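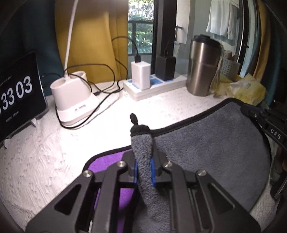

3. Looking after cloths and towels

Posted in July by the Ernlow help desk
Print this page | E-mail this page

This section covers washing, drying and storing microfibre cloths, as used with the Ernlow wash programmes. It assumes you have read Section 2 and levelled the machine. If you haven't, the machine will tell you so itself, by walking towards the door.

Microfibre is easy to look after and easy to ruin, and most people manage the second while attempting the first. The fibres are split very fine so that they pick up dirt and hang on to it. They will hang on to anything else you put in the drum with the same enthusiasm, including the fluff from your bath mat.

3.1 Before the first wash

1. Take off any paper labels and card sleeves. A sewn-in care label can be snipped off close to the seam if it is stiff enough to scratch. Read it first.

2. Check the binding. A plush cloth with a bound edge and a hanging loop will usually outlast one with a raw overlocked edge, but loose threads should be trimmed with scissors. Do not pull them. Everyone pulls them.

3. Wash new cloths once on their own. Dark colours, greys and blacks included, may let go of some dye, and it will go looking for your shirts.

Note: some new cloths shed a little pile in their first wash. Empty the filter afterwards (see 5.4).

3.2 Sorting

1. Make one pile for cloths used on glass and polished surfaces, one for general dusting, and one for anything that has met grease, wax or the inside of an oven.

2. Keep the piles apart for good. A cloth that has been used on wax belongs to the third pile for the rest of its life, however clean it looks.

3. Shake each cloth out of doors. Grit left in the pile will be put to work on the next thing you wipe.

4. Take out all cotton. Tea towels, flannels and socks shed lint, and microfibre will collect every strand and give it back to you on the windows.

CAUTION: Cloths soaked in oil, white spirit or other solvents must not go in the machine or the dryer. They can catch fire. Lay them flat outdoors until completely dry and ask your council how to dispose of them.

3.3 Washing

1. Load the drum loosely. You should be able to put your whole hand in above the load. Forcing the door shut with a knee is a sign.

2. Turn the dial to programme 18 (Delicate Synthetics). On the older Prudeck control panel this is marked with a small feather, or possibly a leaf. Opinion in the office is divided.

3. Set the temperature to 40 degrees. Very greasy cloths may go to 60 if their label allows it.

4. Use half the normal dose of liquid detergent. Powder doesn't always dissolve at low temperatures, and the grains lodge in the pile.

5. Leave the softener drawer empty. Softener coats the fibres and they stop absorbing, after which you own a cloth that moves water from one end of the table to the other.

6. Press Extra Rinse, then Start. The display will show a finishing time. Please treat this as a hope.

Note: bleach is not needed on any programme and will weaken the fibres.

3.4 Drying

1. Take the cloths out as soon as the door unlocks. Left overnight in the drum they will smell of pond.

2. Give each one a sharp shake to lift the pile.

3. Hang by the loop if there is one, or over a rail if there isn't. Thick double-sided cloths take longer than you think – feel along the bound edge, which dries last.

4. If you use a tumble dryer, choose the lowest heat and leave out the scented sheets. They do the same harm as softener and cost more.

CAUTION: Do not dry microfibre on a high setting, iron it, or drape it over a heater. The fibres can melt and go hard, and there is no programme for undoing that.

3.5 When a cloth stops working

1. Put a spoonful of water on a worktop and lay the cloth over it. A healthy cloth drinks it up.

2. If the water runs away to the sides, wash the cloth again at 60 degrees (label permitting) with no detergent at all and two extra rinses.

3. Repeat up to 3 times. After that, accept the situation and keep the cloth for bicycles.

If the display shows E3 during a rinse, the drain filter is blocked. Go to 5.4 and bring a shallow tray. Bring a towel as well, since the tray will be too shallow.

3.6 Storage

Fold the cloths loosely and keep them in a closed drawer or a lidded box. An open shelf is fine if you enjoy washing clean cloths to get the dust out. Store the glass cloths on top, where you will reach for them first and use them on the hob.

Comments (4)

benmoussa_flat: My panel has neither a feather nor a leaf at 18. It's more of a fish. Same programme?

Ernlow help desk: Yes, same programme.

Iltstead Lets: Did the no-detergent wash on a stack we'd been softening for years. Two runs brought most of them back. The yellow ones are past saving.

wringer: 5.4 says to see 3.1 for the filter and 3.1 says to see 5.4. I have been going round since teatime.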